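ok so week 3 of drinking enough water. some notes before I forget

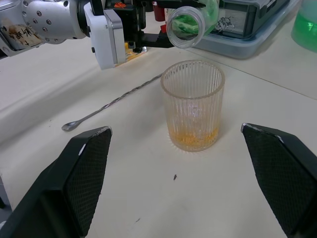
started at maybe two glasses a day, plus coffee. headaches every afternoon, blamed my screen – wasn't the screen

the Zudia app pings me every hour. muted it by day 4. now I just drink one when I get up and one before each meal, way easier

tap water at the Mestov office tastes like pennies so I bring my own. lemon helps alot

sleep is worse tho?? up at 3 to pee. cutting off after dinner starting tonite – will report back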